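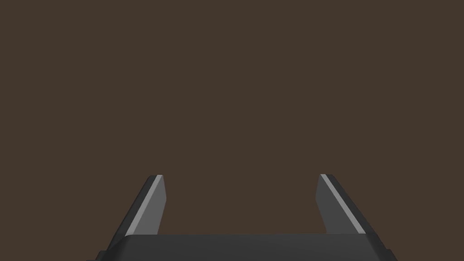 Bogdan Jabłońska wrote in to say that if a policy scores that well in a simulator, he would like to know what it scores on a bench with a scratch in it. So would we, and the Zundham product sheet doesn't say.

Orkari sells Zundham as a training pack for two-armed robots: 3000 simulated demonstrations, a trained policy and the scripts to run it. The claim is that a policy taught wholly in simulation needs only 11 real demonstrations before it can be put to work. It's a big claim, and the write-up behind it runs to four pages.

The test set is 524 trials, every one of them simulated. The failures come to 152, and the sheet gives no word on what went wrong in them. A dropped part and a part put down slightly crooked are very different problems if you're the one paying for the parts.
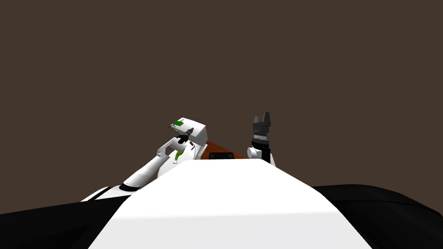
Jolanta Kurek, equipment reviewer

The renders are plain. Flat brown background, simple shading, no wear on the gripper fingers. I don't mind that in itself, as plenty of decent work has been done with plain scenes. I do mind the line in the sheet about "realistic visual conditions".

One arm has hold of something green while the gripper on the other is empty, and I'd like to know how much of the score comes from jobs that need both arms together. Orkari lumps everything into one figure. I asked for a split in February and was sent the same sheet again.

What you get: the demonstrations, the policy, a year of updates. Tisia, the cheaper pack, leaves out the policy. The Wysocka add-on changes the lighting between runs, and I would have expected that to be in the box.

Buy it if you want the data. I'd wait for bench results before trusting the policy with anything breakable.

Last updated: February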